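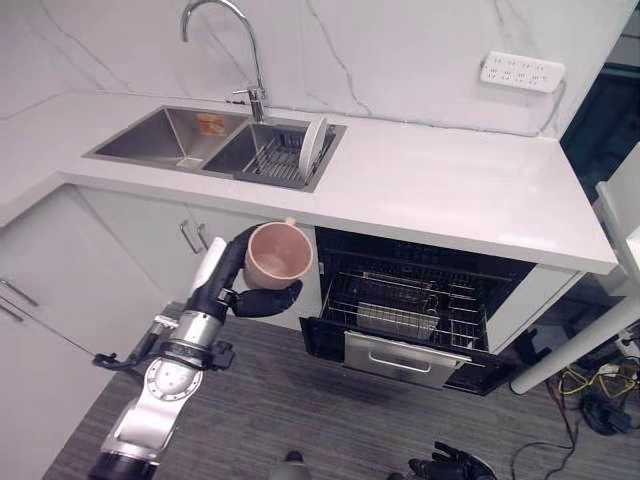

Suvgate, Wednesday, May 14, 2025

Breath Awareness, Level 2
Handout for Session 4: Counting the Exhale

Participants should have completed the first three sessions and the home practice sheet before attending.

Purpose. The session introduces counted breathing as a support for seated practice. The count is kept silently and placed at the end of each exhale.

Method. Sit upright with both feet on the floor. Breathe through the nose at a natural pace. Count from one to 12, then begin again. If the count is lost, return to one.

Home practice. Sit once daily for 23 minutes until the next session. Record the time of day and any drowsiness in the Renberg practice log.

Participants who feel dizzy should stop counting and resume ordinary breathing.

Reading: Phelan course reader, chapter 2. The evening group will meet in the Wuno Room.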